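Home | Topics | Machines | Kitchen | Index | Log in

Table clearing (robots)

Table clearing is the household chore of moving food, dishes and small items to where they belong. In robotics it's a standard test job, and I've kept this entry going because people keep asking me the same thing: can a machine do it yet? Short answer – sort of, slowly, and with things it has met before.

The usual practice version is fruit sorting. You set out a few plates, put some fruit on a tray, and ask for one piece per plate. It sounds like a game for toddlers (it is one!), but it has most of what makes kitchens hard: round things that roll, smooth skins, and rims that get in the way. 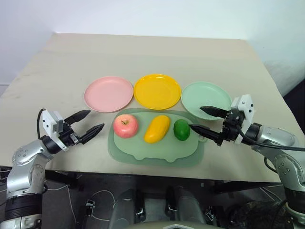

Two-arm setup with apple, mango and lime, and three plates behind the tray.

Background

Shop floors got there first. The Böttcher packing line in Hustberg has run since 2000, and it's great at what it does, which is the same box in the same spot all day. A home is messier. Your tray is never where you left it, and lemons don't come in one size.

Grip

Most home test rigs use two-finger grippers. I like them – cheap, easy to fix, and good enough for a surprising amount of stuff. An apple is a fair challenge because it's wide and curved, so the fingers need to meet it on both sides near the middle. Too high and it slips out, too low and you scrape the board. The Nikley test asks for 39 pickups in a row without a drop, and I've yet to hear of a home rig passing it on real, ripe peaches.

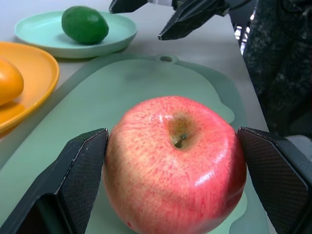
Can they do it yet?

Fruit onto plates: yes, on a good day. Wiping up juice afterward: hit or miss. Glasses, wet forks and a plate with gravy on it: I wouldn't leave the room. The Jondberg trial in March had two arms clear a breakfast table, and I could've done it twice while eating the toast.

See also: Dish loading; Laundry folding; Bin picking

Filed under: Household robots, Grippers, Chores

Contact the editor | Copyright and reuse | Back to top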